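Jutatik Home Help > Floors and Stone

Dark marble floor, rusty veins, is it the washing??

Posted by Maite Collado

Hi all, bit of a rushed one, kids need collecting soon. We moved into a flat in October with dark grey marble right through. Polished. White veins all over and then these rusty brown ones, some of them long streaks going on the diagonal. Previous owner left us half a bottle of Toltotitz stone soap and no instructions, so that's all I've got to go on.

My problem is the household habit of dropping clothes on the floor against the wall. Everyone does it. Me too. Stuff comes off, goes down by the skirting, stays there till I do a load. Sometimes it's a bit damp from the gym or the pool. My mum came over and said the rusty colour is dye or rust coming out of the clothes and we've wrecked the marble. Now I can't stop looking at it.
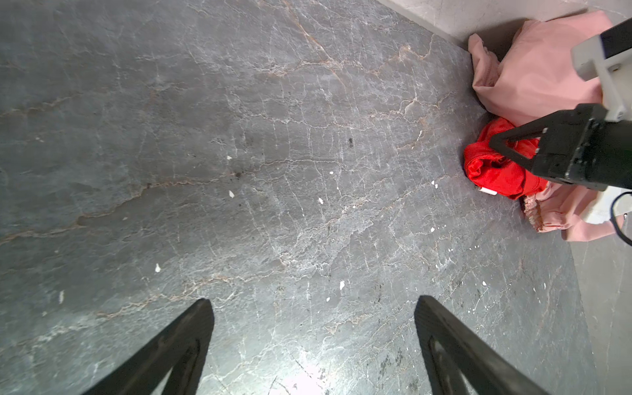

So what I want to know is, can colour get out of a pink or a red fabric and into polished marble? And if it can, how do I tell a stain from a vein? I've wiped it with warm water and a colour catcher cloth and nothing came off on the cloth. Tried the Toltotitz on one tile's worth, no change either. A bloke at the tile shop quoted me $116 just to come out and look, which I'd rather not.

Also if anyone has a way to get a family of four to use a hamper I'm all ears. Thanks in advance, sorry for typos, on my phone.

Halyna Zakharchenko replied

Did stone floors for a cleaning firm for years so I'll have a go. Quick answer - the rusty lines are almost certainly in the stone. Lots of dark marbles have iron in them and the veins go brown or orange. Natural. Your mum means well.

How to tell. Get down low with a torch and look along the floor. A vein has a definite path, it joins up with other veins, splits, carries on. A dye stain is a blotch with a soft edge and it doesn't care where the veins are. Usually about the shape of whatever was lying there. If the brown carries on well out into the middle where no clothes ever get dropped, that's your answer.

Can fabric dye get in, yes it can. Polished and sealed is pretty forgiving but marble is still porous. Wet red cotton left overnight is the worst for it, I've seen a bath mat do it. Dry clothes, I wouldn't lose sleep. The thing that does leave real rust is metal - zips, studs, hairclips, a wet belt buckle. Check pockets.

Seal test: few drops of water by the wall, leave it 15 minutes or so, wipe off. Dark patch where the drops were = needs sealing. No patch, you're fine for now.

If you do find a true dye stain, poultice. Baking soda and hydrogen peroxide (the weak chemist stuff) to a thick paste, cling wrap over, tape the edges, leave a day, then let it dry out and lift with something plastic. Try a corner first, peroxide can lighten dark stone. NO vinegar, no lemon, no bathroom spray. Acid eats the polish and you'll have a dull patch forever, or until you pay someone. Don't let the tile shop talk you into anything till youv'e done the water drops.

Brososham replied

vinegar and hot water, works on everything, our kitchen comes up great

Halyna Zakharchenko replied

Please don't. Your kitchen might be ceramic or vinyl. On marble it etches.

Pastor replied

No idea on the stone, Halyna sounds right to me. On the clothes though - we had the same pile, same spot, every single night. What worked was giving up on the hamper with a lid. Lid was the problem. Got 2 open tubs and stuck them exactly where the pile used to be, one for darks and reds, one for everything else. Cost me $57 for the pair, you could do it cheaper. Anything silky or frilly goes in a mesh bag hung off the side so it dosen't get snagged.

Felt pads under the tubs so you don't scratch the polish. Wet swimmers go straight over the shower rail, no exceptions. Kids forget maybe half the time but half is a lot less washing on the floor.

Maite Collado replied

Thank you both! Did the water drops by the wall while dinner was on, no dark patch. And the rusty lines do run right out across the middle so mum is wrong, will enjoy telling her. Getting the tubs. Vinegar staying in the cupboard.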